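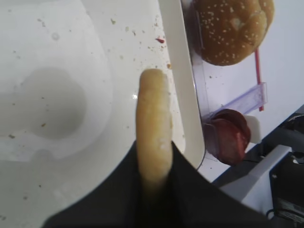 Section 5: Setting Up and Running the Soft Food Routine

This section applies to the Zivlow bench arm with the two-finger gripper and the wrist camera fitted as described in Section 4. It covers the placement of plates and trays, the grip settings for bread, and the first supervised run. Members using the arm in the Ramer Street workshop must also follow the posted bench rules. Members who have built the arm at home from the Grustix plan set may follow the same steps, provided that the base is clamped to a table that does not rock.

Revised April 2022.

5.1 Before You Start

1. Switch off the arm at the wall and wait for the status light on the controller to go dark.

2. Wipe both fingers with a damp cloth and dry them. Do not use solvent. Solvent residue may pass to food, and it also hardens the finger pads.

3. Check the cable run along the forearm. The cable must have enough slack for the wrist to turn fully in both directions – a tight cable will pull the camera out of position and spoil the calibration.

4. Confirm that the stop button is within reach of the person running the arm. A second person may watch but may not hold the button on the operator's behalf.

CAUTION: Food handled by the arm is for practice only and must not be eaten. Dispose of it in the lidded bin at the end of the session.

5.2 Placing the Plate and Tray

1. Set a plate with a raised rim inside the marked work area. A plain white plate gives the camera good contrast with bread crust. Patterned plates should not be used for the first run.

2. Place the clear tray beside the plate, close to the rim. Sliced meats and spare buns may be kept in the tray. Clear plastic produces reflections, and the overhead lamp should be turned until no bright spot falls on the tray wall facing the camera.

3. Put the roll on the plate. An elongated roll may be gripped lying down or standing on end against the rim. The upright position is harder to reach but leaves more of the crust visible to the camera.

4. Remove anything from the work area that is not part of the routine. Loose packaging is a frequent cause of false detections.

Note: Crumbs on the plate do not need to be cleared between attempts. The detection settings supplied with the plan set ignore objects of this size. Clear them if they collect under the fingers, where they may prevent a full close.

5.3 Setting the Grip

The gripper is supplied with settings intended for rigid blocks. These will crush bread. Enter the values below before the fingers are allowed to touch any food item.

1. Open the Grip page in the controller and select Manual.

2. Set closing force to 20 percent.

3. Set closing speed to 30 percent.

4. Set the hold delay to 3 seconds. The arm will remain still for this period after contact and before it lifts.

5. Save the values under a new name. Do not overwrite the block settings, as other members depend on them.

If the roll slips, raise the closing force in small steps and repeat the attempt. If the crust splits or the roll stays flattened after release, lower the force and begin again with a fresh roll. Soft round buns with seeds usually need less force than a floury roll, and seeds that come loose should be brushed from the pads before the next attempt.

5.4 First Supervised Run

1. Restore power and allow the arm to home. Keep hands outside the marked area.

2. Jog the gripper down until the fingers are on either side of the roll. Use the wrist camera view for this step. At close range the nearer finger will hide part of the lower half of the view, and the operator should judge height from the side of the bench as well.

3. Close the gripper and wait for the hold delay to end.

4. Raise the arm by about 5 centimeters and pause. Check that the roll is clear of the rim.

5. Lower the arm and open the gripper. The roll should be released onto the flat part of the plate.

6. Enter the result in the Lindqvist log sheet kept with the controller, including the force value used. Home builders may keep their own record in any form.

CAUTION: Do not reach in to steady a falling roll while the arm is powered. Press the stop button first.

5.5 Thin Slices

Sliced salami and similar items are not covered by the settings in 5.3. The standard pads cannot separate overlapping slices, and repeated attempts will leave grease on the finger faces. Leave the slices in place during the bread routine. Members who wish to work with them should fit the narrow pads and proceed to Section 6.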